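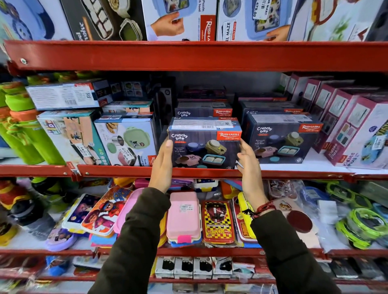 Tristico arm did not stop when the box was caught on the shelf beam

shelf_tech_jm
Posted Dec 16, 2019

Good evening to all. I look after one Tristico two-arm unit in the Samwood shop in Jostamura. It takes lunch box cartons from a steel shelf and moves them to the order trolley. The pads are the Vitale soft ones, one on each short side of the carton, the same way a person would hold it.

Since the update in November we have had the same fault 3 times. The unit pulls the carton forward, the bottom edge catches on the front beam of the shelf, and the arm does not stop. It continues to pull. The force limit is set to 30 N. In the log of the last case I can read 152 N before the program gave an error. The carton was crushed on one side and the shelf moved towards the machine.

No person was hurt, but a colleague was standing beside the shelf. I have taken the unit out of service. Has anyone seen this after the update?

beamandbolt
Your lift is too small. If the carton touches the beam, the fault is in the path. Raise it more before you pull and the problem is gone.

shelf_tech_jm
Thank you, but I do not agree fully. The path is perhaps bad, yes. A bad path should give me a stopped arm and an error. It gave me 152 N with a person near. For me these are two faults and the second one is the serious one.

kettle_and_crate
Agree with the OP. Do not repair the path first. If you do, you hide the force fault and it will come back on another shelf.

Please check one thing. After our update the force limit was still shown as 30 on the screen, but the active profile was a different one, with the limit from the factory. Open the service page and compare the two values. The normal page only shows what you have typed.

beamandbolt
I never said to leave the force limit broken. But a busy shop needs the cartons moved too, and on a full shelf like this you will always touch something. Could you post how your people take the box out by hand? The grip height matters a lot with two pads.

shelf_tech_jm
Yes. For the moment everything is picked by hand.
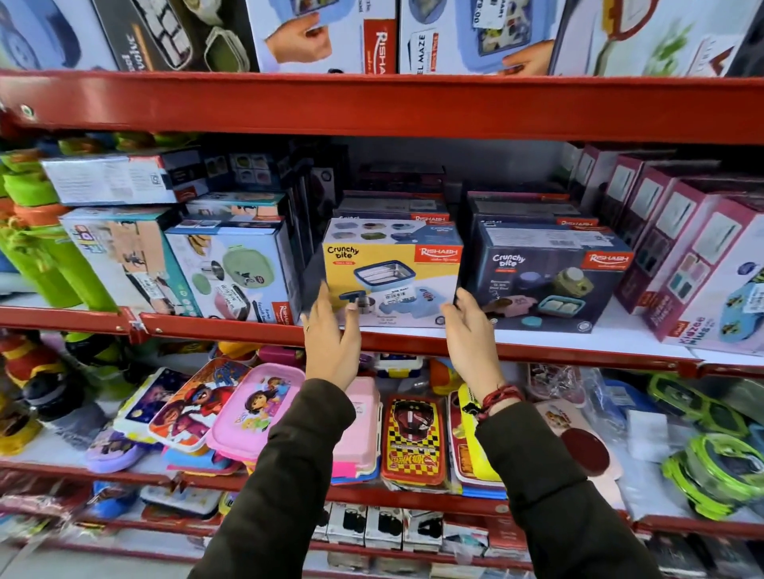 Middle shelf, Crunchy bite box, one hand at each lower corner.

The taught grip of the unit is higher, near the middle of the short side. When it pulls from there, I think the front tips down a little and finds the beam.

beamandbolt
Then your grip height is half of the answer. Teach it low, lift, then pull.

kettle_and_crate
Low grip is fine, but test the stop before. Pull against a fixed block with the spring scale, nobody inside the marked area, slow speed.

shelf_tech_jm
I looked on the service page. You were right – the typed value is 30, the active value is 2000. I do not understand how such a number can be accepted without any warning. I have written to Tristico and sent them the logs.

The unit stays switched off and locked until I have their reply in writing. The new grip I will teach after that.

beamandbolt
2000? All right, I take back my first answer. Leave it locked.

kettle_and_crate
Please write here what they reply. We have the same version on two units and I will check both tomorrow morning before the shift.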